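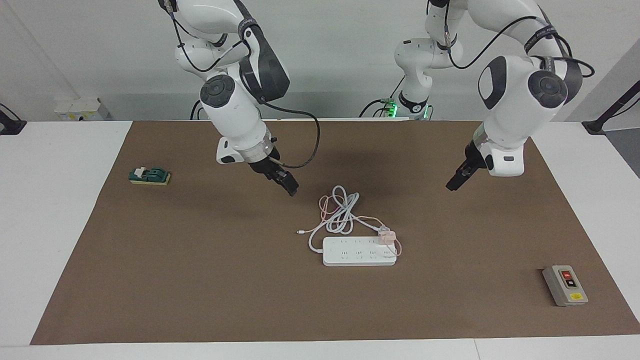 Is it worth going all the way out to Grolwood for a paper mill open day?
It is if you like paper even a little, and if you can get there before the ten o'clock tour fills up.

I had wanted to see the Grolwood mill for years. They open the doors to the public one Saturday in July, and every July I have managed to be somewhere else (a wedding, another wedding, a broken ankle). This time I put it in the diary in January and told everyone to leave me alone that weekend.

The bus drops you at the bottom of the lane and you walk up beside the stream, which is the same stream that used to turn the wheel. You hear the place before you see it. There's a steady thump from the old stamping shed, like someone beating a carpet very slowly, and then you come round the corner and there's the drying loft with all its shutters open. Lovely!

Tours go in groups and ours was led by Edivaldo Rezende, who has been making paper by hand for most of his working life and talks about it as if he started last week. He began in the rag room. I had no idea how much sorting goes on. Cotton goes one way, linen another, anything with a seam or a button gets cut up again, and the whole lot is chopped small before it goes near water. The smell is a bit like wet tea towels. I didn't mind it but the lady beside me went and stood by the door.

Next came the beater, a long oval tub with a heavy roller at one end, and the pulp goes round and round it like a very dull boating lake. You can make quite different papers from the same rags just by leaving them in longer. Short beating gives you something soft and thirsty, good for blotting, and long beating gives you a crisp sheet that rattles when you shake it. Edivaldo handed round one of each and we all stood there rattling.

Then the vat, and this was what I'd come for. He dipped the mould, lifted it level, gave it a shake forwards and a shake sideways, and there was a sheet of paper. It takes seconds. He turned it out on to the felt, dipped again, and chatted the whole time about his tomatoes. A stack of sheets and felts is called a post, and theirs is 100 sheets, after which the lot goes into the press and everybody gets a tea break.

We were allowed a go. Mine came out thick on one side and had a hole in it, and a drip had landed in the middle and left a round mark. Those marks are called papermaker's tears, so at least my mistake has a nice name. My friend's was perfect first time and I have heard about it since.

There are 122 moulds hanging in the store, and the oldest ones are beautiful things, with the watermarks sewn on in fine wire. Silvana Brandão repairs them. She had one in pieces on her bench and let us hold it up to the window to see the pattern, a little hare with one ear bent over. She also sews new ones to order, and told us that lettering is much harder than animals because everyone notices a wonky letter and hardly anyone knows what a hare's back leg should do.

The loft is up a steep stair (mind your head, I didn't). Sheets hang over ropes in small bundles and the shutters get slid open or closed depending on the weather. It was warm and dim up there and smelled of clean laundry, and I could have stayed all afternoon. A full loft holds 2000 sheets.

Some practical bits. Wear shoes you can get wet. The vat room floor is under a film of water all day and my canvas ones were soaked by eleven. The tea tent does a very good cheese scone but they'd gone by half past twelve. Parking is in the field, and it slopes.

The shop sells seconds by weight from a big chest, and that's where my money went. I came home with a bundle of cream sheets, two in a greeny blue, and a pocket notebook I'm already too nervous to write in. My own lumpy sheet was posted on to me once it had been pressed and dried, and it's on the kitchen wall, hole and all. I've asked about the two-day course in the autumn and am waiting to hear if there's a place.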